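Two arms on the prep bench

I've been meaning to write about the new setup at work for a while. I work at Cuervo, a catering company with 76 people on the payroll, and since November part of my job has been teaching a pair of robot arms to do what I used to do on the prep bench. My old job was handling drinkware and serving pieces between events. My new one is mostly the same objects and a lot more paperwork.

The project is called Buvow. Si-eun Wi runs it from the office side and Zorica Stan runs it from the floor, meaning she's the one we complain to. When it was announced, four of us on the bench crew got a meeting with Zorica and a sheet of paper that said no hours would be cut through the trial. I kept the sheet. It doesn't say anything about after the trial.

The work goes in short sessions of 30 minutes. I set out the pieces, start the task, and write down how it went. Cups and pitchers take up most of it, stacking and unstacking, one hand on the lower piece and the other on the upper one. I never thought of that as a skill. Then I had to write instructions for it, and I spent most of a Thursday on the question of how hard you hold something you don't want to drop and also don't want to crack.

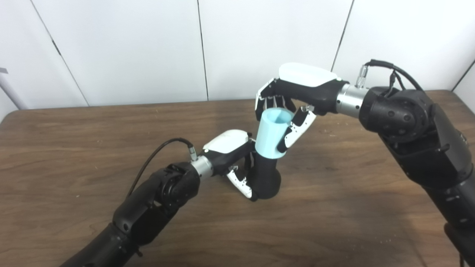
The part I didn't expect was how much my pay grade would matter. The old bench job had one rate. The new one has a rate for session work and another for everything else, and you have to log which is which. For the first few weeks I got it wrong and so did payroll. Zorica sorted it out with them, but it took three emails and a printout of my log, all 909 lines of it.

My wrists are better. I'll give it that. Years of twisting cups apart had my right hand going numb at night, and it has mostly stopped. On the other hand I sit more, and I talk less. The bench used to be four people facing each other across a table, and you heard about everybody's kids and cars. Now one of us is on sessions at a time and the others are on loading or in the dish room. We've started taking lunch together on purpose, at 12:15, so we don't lose track of each other.

Si-eun asked for comments before the next phase — she does read them, I've seen changes come out of it. I asked for two things. One is a posted schedule for sessions, a week ahead. The other is that whoever trains on the next task gets the session rate from the first day, including the days spent reading the manual. She said yes to the schedule and is checking on the other.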